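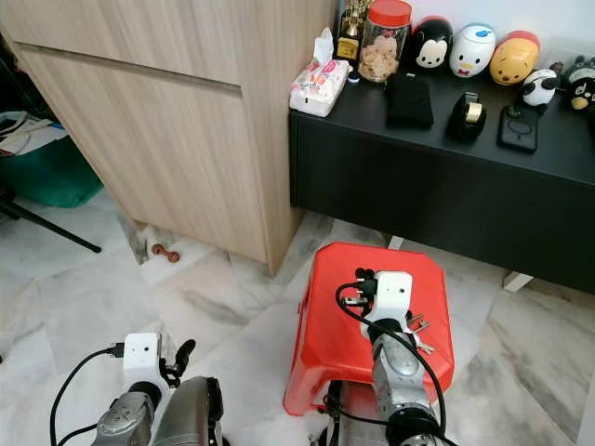 The black console, with the tissues, the tape and the Disney row.

I have been meaning to write up the front of the apartment for a while. We moved to Stustbridge in November and for most of that time the keys had no place. They went into coat pockets, or next to the snack jar, or under whatever mail had come in. One morning I was late for the Bendham bus and spent 16 minutes looking for two keys on a ring. I decided that was enough.

The console is low and black and it collects things. I took everything off it, wiped it down and put back what we use. The tissues stay on the left, next to the wood cabinet. Tape, pouch and phone go along the front. The characters go at the back, with Mickey, Donald and Pooh in a line, and the panda in front of them. I thought about moving the little trophy into the cabinet and then left it where it was. The teal bin still has paper piled on it. I will get to that. 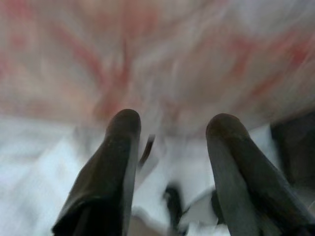 Why not just put a bowl on the console?
We had one for years in the old place, a blue one from Boersma, and it filled up with coins and receipts until the keys were at the bottom of it. A hook only holds what you hang on it.

So, hooks. I didn't want to drill into the wall, because the lease is strict and I am not good with a drill. What I did have was the marble-pattern panel, the pale one with the rusty orange veins. It is glossy and smooth, so things stick to it well once it is clean. I washed it with dish soap, let it dry overnight and set it up the next day.

There are three hooks, small thin metal ones, and each one sits in the middle of a patch of white. The patches are not pretty. The edges wrinkle a little and you can see the seams where the pieces overlap. I measured 81 cm up for the first hook and did the other two by eye, and they came out in a rising line. I like it better than a straight row.
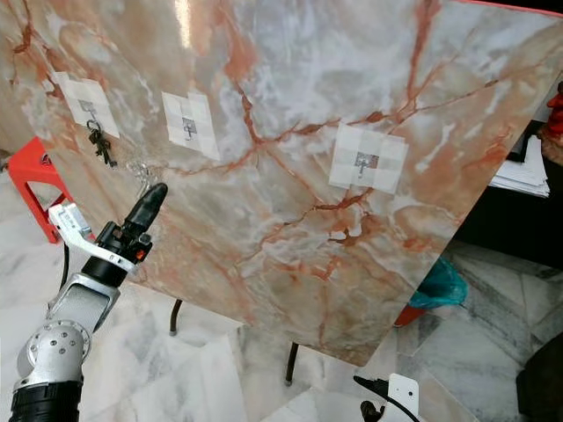
Bart Verstraete wrote in after my last post that stick-on hooks always give up in summer, and that he went back to screws after his third set fell behind the radiator. He also said to keep anything heavier than a house key off them.

I take the point about weight. The keys are on the left hook, the lowest one, and that is all I plan to hang there. My umbrella is staying in the closet. If the hooks come down in the heat I will say so here.

The whole thing cost very little. The hooks were from Pukon and I spent around 16 dollars - more than I needed to, as I bought a second pack for the kitchen and have not opened it.
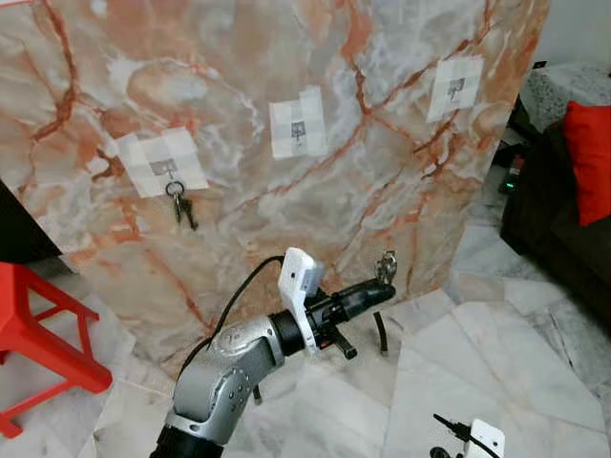 Still to do

Clear the papers off the teal bin. Find somewhere for the spare tape. Pick up the wooden toy from under the cabinet, which I have now stepped over more times than I want to admit. After that I will start on the kitchen drawer.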